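Mattress cleaning, part two: dry methods

Mar 3, 2025

In January I wrote up the washing of the pillows and the spare duvet. The mattress was left out of that post as it can't go in any machine I own, and a wet method worries me on something that thick. Since then I have tried three dry ones. These are my notes.

The mattress is a Roder, bought 14 months ago, with a quilted cover that does not unzip. The label allows surface cleaning only. The quilting is the source of most of the difficulty. A flat cover can be wiped in one direction and the dirt goes where it is pushed. A stitched cover has a channel along every seam, and fine dust and skin settle there and stay put when a cloth goes over the top.

Method 1: vacuum only

I used the upholstery nozzle on our Hauser at the lowest setting. On high it grips the fabric and pulls at the stitching. Two passes lengthwise and one across took 16 minutes, including the sides and the piping. The flat parts came up well. The seams did not, and I could still get grey fluff out of them with a fingernail.

Method 2: bicarbonate of soda, then vacuum

I sieved 500 g over the top and left it for the afternoon with the window open. Smell: improved. Appearance: no change that I would swear to. The powder also packs into the seams, so there is then more to get out than there was at the start. Indira Nair, who reads this blog and disagrees with most of it, wrote to say that I should use half as much and work it in with a soft brush first. I have not tested the smaller amount, but the brush was a good suggestion and led to the third method.

Method 3: brush first, vacuum second

A hand brush and dustpan, the ordinary household sort. The set I use is a Gristel and is kept for bedding only. It has never been near the kitchen floor, and I would not use one that had. Points on technique:

Strip the bed completely and pull it away from the wall if there is room.

Start at the head end and work towards the foot, in short strokes that follow the seam. Strokes across the seam flick the fluff on to the next row.

Put the pan down flat on the mattress with the lip facing the brush. Held in the air, it misses the finest dust. The fabric gives a little under it, and the lip then sits slightly below the surface you are brushing.

Empty the pan after every few rows.

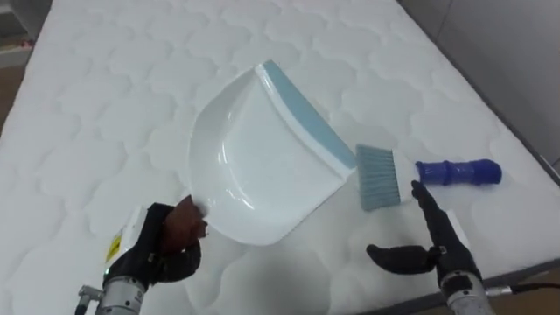 Results

Brushing took longer than the vacuum did, but the seams were clear afterwards by the fingernail test. A single vacuum pass then dealt with what was left on the flat parts. I now do both at each change of season and the vacuum alone in between.

Akash Rana asked whether a stiffer brush would be quicker. Probably, but I tried a nail brush on one corner and it raised the nap, so I stopped.

Still to do: the underside, and the slats. I have also ordered a fitted protector from Memurlow and will report on how it washes.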